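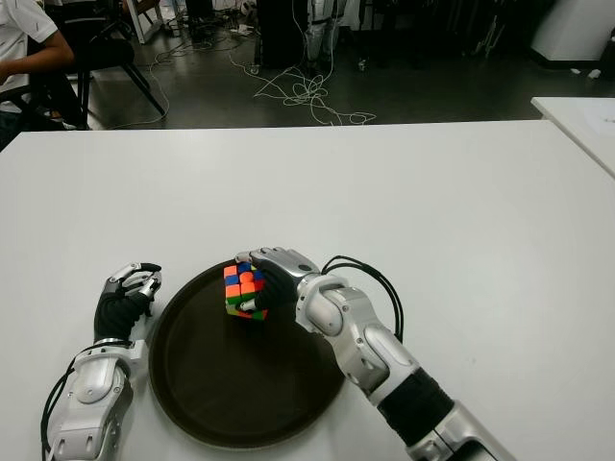
Section 2. Teaching the hands to pick up one thing

By now you have two arms bolted down, a controller that boots on most mornings, and a strong wish to see something move. This section of the Clillero build guide gets you to the first pick and place: one object, one hand, one tray. Use a Rubik's cube over a dark round tray on a white table. The cube has edges a hand can find, the tray gives the vision software something it can't confuse with the tabletop, and a scrambled cube works as well as a solved one. The left hand has no job in this section. Park it upright beside the tray with the fingers partly curled, and resist giving it things to do until Section 4.

Before you start

Caution: Stay seated or stay back. Anyone on the far side of the table keeps their elbows off it while the arms are live. The arms have no manners and will not say excuse me.

Caution: Know where the stop button is without looking. Practice this. You will feel silly the first time and clever the second.

1. Clear the table down to the tray and the cube. Mugs are the traditional casualty.

2. Look at the cable bundle on each forearm. It should bow out in a free loop with slack at full reach. If it is snug, go back to Section 1 and undo the cable ties you were so proud of.

3. Power up the controller, start Flindent, and wait for both hands to report. Give it 40 seconds. Pressing the key again at second 33 starts the wait over.

4. Load the grasp file "cube_side" for the right hand. Leave speed at the lowest setting. It looks broken. It is only slow.

5. Set the cube on the bare table, just past the upper right rim of the tray, and jog the right hand in until the fingertips rest against its side.

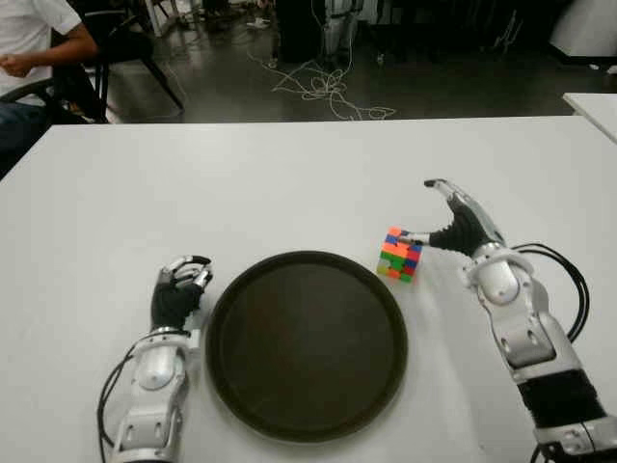 Ulla Rautiainen wrote in the margin of our workshop copy that step 5 goes much better if you bring the thumb in first and let the fingers follow, and that she would like this printed in larger type. The type has stayed the same size, but she's right about the thumb.

6. Close the hand in small steps. Stop when the motor current reading jumps. If the cube skates away across the table, open the hand, fetch the cube, and go back to step 5 with your dignity as found.

7. Save the closed position under a name you'll recognize in October of next year. "test_final_new" is taken. Everyone has already used it.

Checking the fingertips

Do this whenever a grasp that used to work stops working, before you start rewriting code. It takes less time and is wrong less often.

8. Open the hand fully and bring the fingertips down toward a flat white surface at lowest speed.

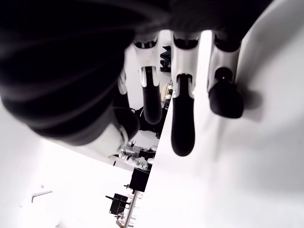 9. Let one fingertip touch and hold it there. The position reading should settle. A reading that keeps wandering usually means a loose joint screw, so snug it by hand and try again.

10. Repeat for each finger. Write the results on paper. Flindent keeps a log, but the log holds 2000 lines and fills them with opinions about the network.

Note: The pads wear. Keep a spare set where you can find it, meaning not in the drawer marked Misc.

The first lift

11. Return to the cube, run the saved grasp, and raise the wrist by a small amount. Wait. Admire it if you must.

12. Jog the hand left until the cube is over the tray, lower it, and open the fingers.
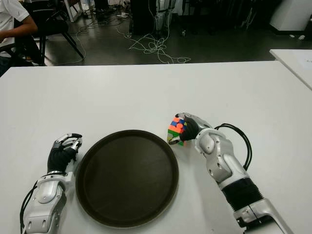
According to Tapio Suominen, most failed placements come from opening the fingers too early, by people already turning around to see who was watching. He recommends letting the cube touch down, counting to three, and then opening. Elsa Suominen counts to five.

13. Run steps 11 and 12 again without changing anything. A single success is luck and should not be reported on the workshop board.

14. Park the right arm, stop Flindent, and switch off the controller in that order. If you did it in the other order, see "Recovering a sulking controller" in Section 3.

This section last revised October 6, 2023.

We use cookies to remember your settings and see which pages get read. Accept all / Only necessary / Manage preferences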